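Section 4. Hand-Held Gripper: Fitting, Checks and Care

Pritdale Field Kit, set-up guide. Text by Ezequiel Trujillo, checked by Ewan Skinner. Revised Aug 22, 2022.

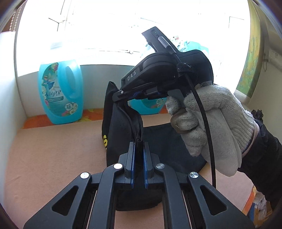 4.1 Before you start

Every operator works with two grippers, and both must pass the checks in this section before the first recording of the day. Lay the parts on a flat and dry surface. Do not connect the cable yet.

You will need:
The small cross screwdriver from the Dranberg tool roll
A lint-free cloth
Two spare finger pads
Cotton work gloves in your size

4.2 Checking the linkage

1. Hold the gripper by the handle with the fingers pointing away from you.
2. Close the fingers slowly, then let them open. The movement must be smooth from one end to the other.
3. Look at the round screw caps at the joints. If a cap stands higher than it should, turn it in with the screwdriver until it stops, and then turn it back a very small amount.
4. Close the fingers again. The two blue pads must stay parallel and meet along their whole length.

Caution: Do not use oil on the joints. It goes to the pads and they lose their grip.

Note: If the arms still move unevenly after step 3, write the serial number on the fault card and send the unit to the Culumport workshop. Bent arms are not repaired in the field.

4.3 Changing a finger pad

1. Open the fingers fully.
2. Lift the old pad from the lower corner and pull it off in one piece.
3. Clean the finger with the cloth. Old glue must be removed completely.
4. Press the new pad on and hold it for two minutes.

Pads are changed after 500 closings, or earlier when the surface is shiny or torn. The order number for the pads is 686.

4.4 Cable and strap

1. Put on the glove first and pull the sleeve over its cuff.
2. Take the handle. Lead the cable down past the fingers so that it hangs in a wide curve.
3. Close the hook-and-loop strap around the body. It should be firm, but it must not press the cable flat.
4. Connect the plug and wait for the tone.
5. Move your arm up, down and to both sides. The cable must not become tight in any position.

Caution: Keep the cable out of the space between the fingers. A pinched cable can fail later, with no mark on the outside.

4.5 After work

Disconnect the plug before you take off the strap — never the other way. Wipe the pads with a dry cloth and put each gripper into its bag with the fingers closed. Kits from the Bermúdez site go back with the fault card inside, also when the card is empty.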